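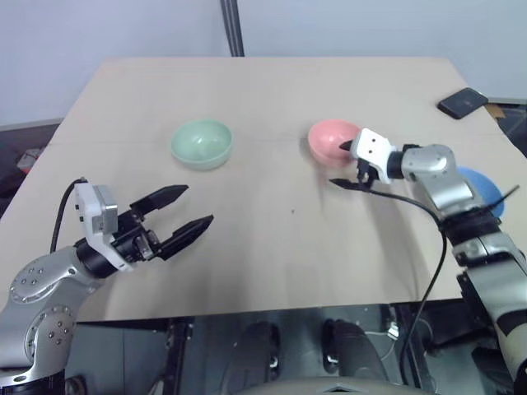
May 28, 2020. Ceramics workshop, Clorkcombe. Glaze test series, batch 122, continued from the previous entry. The purpose of the present series is to establish whether the Lachance feldspar may replace the Inard material in the workshop's standard clear base without a change in firing schedule. Two colors have been set as targets for the tinted versions: a light mint green and a pink, matched by eye to the smooth bowls on the beige tabletop. The pink is to keep a paler rim over a deeper lower wall, and this will depend on how the glaze thins at the edge.

Base recipe was weighed out to 100 parts dry, with copper carbonate added for the green and a chrome-tin stain for the pink. The stain was held at 5 parts in every pink sample. Water was added slowly and the mixture left to stand before sieving. The Lachance powder took up more water than expected and the first bucket had to be thinned twice. Comfort Quansah has asked that the specific gravity be written on the lid as well as in this book, and this has been done.

Tiles were dipped once for a count of three – a second dip on the lower half only. Tile 377 was dropped while the foot was being wiped and has been remade under the same number with the letter B.

Kiln 2 was loaded this afternoon with the Lachance tiles on the middle shelf and the Inard controls directly below. Cone packs are at the front of both shelves. The top shelf has been given over to the Cusudton order, bisque ware only having been moved to Kiln 1.

Open points: Cecilia Korletey reports pinholes in the earlier clear tiles and suspects the bisque temperature. A slower bisque will be tried in July if the fault appears again. Whiting is low. Sieve, 80 mesh, has a small tear near the rim and should not be used for the pink.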